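Stiltov Community Help > Grippers and end effectors > Faults

Gripper reports "object held" after the cap has slipped, arm carries on

Posted by Issa Hijazi, 29 Oct 2023

We have a two-finger Stiltov gripper on a small arm, doing a marker pen task on a tabletop. The job is to pick up a loose cap, turn it to match the pen and push it on. Camera is at the wrist, looking down past the fingers. The controller is the Wirkico one with firmware as delivered.

The fault is as follows. The fingers close on the cap, the status goes to "object held", and the arm lifts. At some point in the lift or the turn the cap drops out. The status stays at "object held". The arm then goes through the whole push-on move with nothing between the fingers, and on two runs it drove the fingertips into the table hard enough to trip the force limit. The second time it left a mark on one fingertip and I have stopped running it unattended.

Out of 55 runs logged in September, 17 ended with a lost cap. In all of those the status never changed. Opaque caps with ribs are fine. The bad ones are smooth and semi-clear.

Things I have already tried:
Cleaned the fingertips with alcohol.
Raised the grip force one step. The thin caps bowed and shot out sideways.
Slowed the lift to half speed. Fewer drops, same false status.
Restarted the controller between runs. No change.

Is the status bit faulty, or am I reading it wrongly?

Wulan Sutanto

Same thing happened to us. We put rubber sleeves on the fingers and it stopped. Get the thin ones, the thick ones won't fit between two caps.

Bezawit Abera

You are reading it wrongly, but the manual does not help you much. On this gripper "object held" is latched. It is set once, when the fingers stall before reaching the closed position, and it is cleared only by an open command. It says that something stopped the fingers at the moment of closing. It says nothing about what is between them two seconds later.

What you want is the live finger position. In the Wirkico register list it is the value directly after the status word. Record it when the grip settles, then compare it on every cycle during the move. If the cap goes, the fingers travel further in and the value changes. We use a limit of 5 counts. Below that we had false stops from the cap flexing.

Two cautions. First, check that your fingers are still being driven inwards after the stall. There is a "hold position" option which freezes them, and with that on they will not move when the cap drops, so the position check sees no change. Turn it off. Secondly, make the response to a lost cap a stop, followed by a straight move up. Do not send it home by the normal path. Ours did that from low over the table and caught a pen on the way.

On the force limit: if it is tripping at the table, your push-on height is being taken from the cap length alone. Add a floor to the move that the tool cannot go below, whatever the status says. That should have been in before the first run, and I would put it in before you touch anything else.

Sleeves will reduce the drops. They will not fix the status.

Tirta Pasaribu

Agree with Bezawit on the latch. I will add a point about the camera, as someone usually suggests using it to check the grip. We tried, and frosted caps were poor targets. The pen tip shows through, so the detector took a capped pen for an uncapped one on several runs. On a veined or polished table it also picked up pale patches as cap edges. A plain matt mat under the work made more difference than retraining, and we had put 2000 labelled pictures into the retraining.

If you do want a visual check, do it once after the lift at a fixed height, and treat it as a second opinion. Let the finger position make the decision to stop.

Also look at which way up the cap is when you grip it. With the open end up, the fingers are on the closed end. On tapered caps the sides there are not parallel, so the contact is a narrow line and the cap can work its way out under a fairly small load.

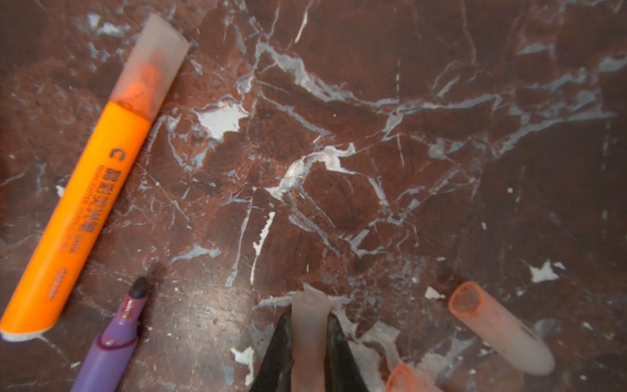 Gripping further up, towards the rim, gives a wider contact, but the wall flexes more there, so drop the force by a step when you move the grip point. Then repeat the position check with a new limit, as the 5 counts Bezawit gives may be too tight for a softer grip.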